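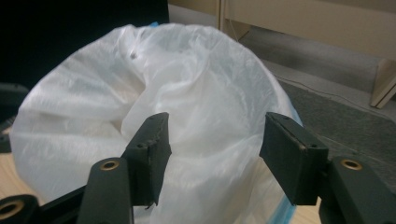 Lining a Wastebasket So the Bag Stays Put

Posted 18 Nov 2020 by Ishbel Ogilvie

Thin white bags are fine for bathroom and bedroom trash. Most of the trouble people have with them comes from the way they go in. A bag that is stuffed into the can in a bunch holds about half of what it should, and the first heavy thing you drop in pulls the rim down with it.

Open the bag fully before it goes near the can. If the film sticks to itself, dampen a fingertip and rub the top edge. Hold it by the rim and swing it once through the air to fill it.

Lower it in and push the bottom down with your fist until it touches the base. Run your hand around the inside to press out the trapped air. Fold two or three inches of the rim over the outside of the can.

If the bag is too wide, gather the extra film on one side, twist it, and tie a small knot below the lip. A large rubber band around the outside does the same job. We used a wide one from a bunch of broccoli all last April.

Bags that slide down even when they fit: stick a small adhesive hook upside down on each side of the can, near the top, and loop the rim under it.

Spare bags can go flat in the bottom of the can, under the one in use. Sheena Farquharson in Helville wrote in to say she keeps the whole roll there and pulls the next one up when she needs it. That works in a tall can.

Check for pinholes before using a bag for anything wet. Hold it up to a window, or use two.

A box of 60 lasts our house most of a year. Grocery bags do just as well for the small can under the desk.

Next: Getting Sticker Glue Off Plastic Tubs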